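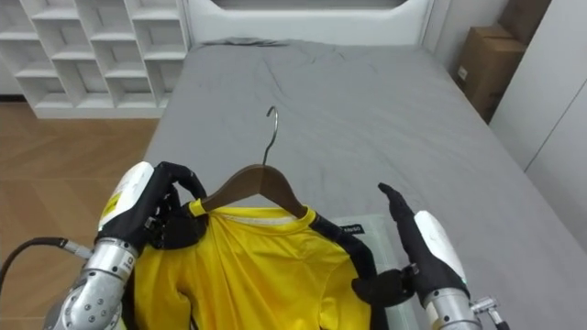
Comparing Two Hand Controllers on a Shirt and Hanger Task
Project report, Robotics Lab Course, Valtudham Technical College

1. Purpose

The task in this project was to lift a shirt on a clothes hanger off a bed with two arms and then place the hanger on a clothes rack. The course already had a working setup for hard objects such as cups and boxes. Clothing had only been tried briefly, and the notes from that attempt were short.

We compared two controllers for the fingers. The arms, the hands and the gloves stayed the same the whole time, so any difference in the results should come from how the fingers were driven. The first controller is the Gastov position controller that came with the lab setup. It closes each finger to a set angle. The second is the Fander controller, which closes the fingers until the motor current reaches a limit and then holds there.

2. Setup

All trials were done in the Laaksonen room, which is furnished as a bedroom. An operator moved the arms remotely using the head camera view. We wanted a person in control of the arms because writing an arm motion planner was outside the project, and the operator was the same for both controllers.

The shirt was a yellow crew neck shirt with black trim. We picked it because it stood out well against the gray sheet. The hanger was wooden with a metal hook. A thin wire hanger was tried on the first afternoon and dropped from the plan after it bent.

The Gastov controller was set to a closing time of 600 milliseconds. The Fander controller has no fixed closing time, so we limited its finger speed until the two looked similar to the operator. This is not an exact match and should be improved if the work is repeated.

3. Procedure

A trial had three stages:

Stage A: one hand takes the hanger and the fabric together at the shoulder.
Stage B: the other hand comes in at the opposite shoulder and steadies the shirt.
Stage C: one hand carries the hanger to the rack and puts the hook over the rail.

If the shirt slipped off the hanger at any stage, the trial was stopped and marked as a failure for that stage. The operator was allowed to open the hand and grip again once in stage A. Finger angles and motor currents were logged at 100 samples per second.
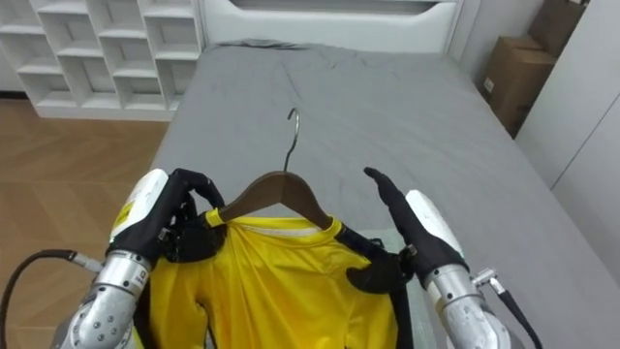
Stage B was harder to define than we expected. In the first plan both hands were supposed to grip. With the Gastov controller this often pulled the collar out of shape, because the two arms never moved at quite the same speed and neither hand would give way. We changed the rule so that the second hand could stay open and only touch the shirt – this made the trials easier to compare, and the earlier ones were thrown out.

4. Results

The Gastov controller was quicker to learn and more repeatable on the hanger alone. A finger angle that worked once usually worked again. The trouble came when there was a fold of fabric between the fingers and the wood. The preset angle was then too tight or too loose, depending on how many layers had been caught. Most of its failures were in stage A.

The Fander controller handled folds better. It stopped closing when it met resistance, and the operator did not have to guess the thickness. Its weak point was light contact. When only a finger or two touched the shirt, the current stayed under the limit and the hand kept closing past the place where it should have stopped. Raising the limit made this worse, and lowering it let the hanger turn in the hand while the arm was moving. 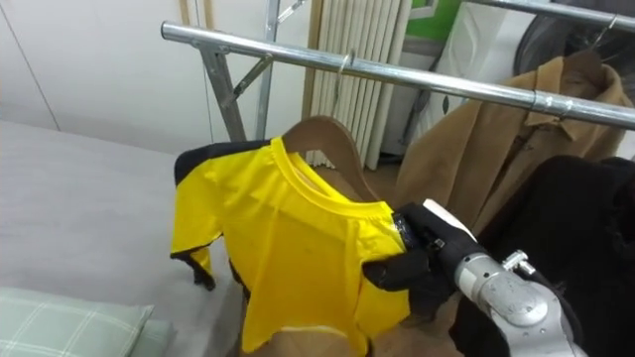
In stage C there was little difference between the controllers. Both held the hanger well enough to reach the rail, and the failures came from the view more than from the grip. The hook is thin, and the operator had trouble judging its depth next to polished tubing. Clothes already on the rack also got in the way. We moved them along the rail between sessions but did not take them off.

The full log has 2,000 grip events, counting every open and close command in practice and in trials. In 9 of them the current reading dropped out for a moment. Those events were left out of the comparison.

5. Problems and limits

Glove fit was a problem for both controllers. When a fingertip of the glove worked loose, it folded over and took up part of the grip. We checked the gloves at the start of each session, but a check before every trial would have been better.

Only one shirt was used. A heavier or stiffer garment might favor the Gastov controller, and we have no data on that.

6. Next steps

We suggest using the Fander controller for stage A and switching to the Gastov controller once the hanger is held, so the angle is locked during the carry. The switch can be made in the existing software, but we ran out of lab time in May before testing it. A second camera near the rack should also be tried for stage C.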